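Jul 29, 2026

Up early to pick beans before the heat. Got 3 pounds off the back row and left the small ones. The tomatoes nearest the fence have yellow lower leaves again, so I cut those off and put them in the trash instead of the compost.

Drove to Gremley for straw. They wanted more than I paid last summer and had only two bales left. Took both. Spread one under the squash and stacked the other in the shed. The hose fitting I bought there leaks at the thread, so I put tape on it and will see how it holds.

Rain gauge empty for the ninth morning. I have 80 gallons in the barrel and have been using it on the peppers only. Planted nothing. Carrots and the second kale can wait until August.

Wrote up the beans for the garden page after supper and answered two messages about squash borers.

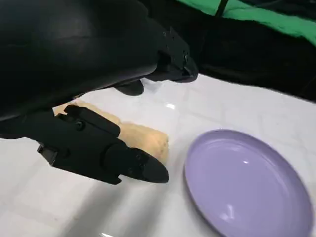 Subramaniam wrote back that I was picking too late, and that beans left past pencil size tell the plant to quit. I'll go through the row again tomorrow and take the small ones too.

Bed at ten. Left the shed window open.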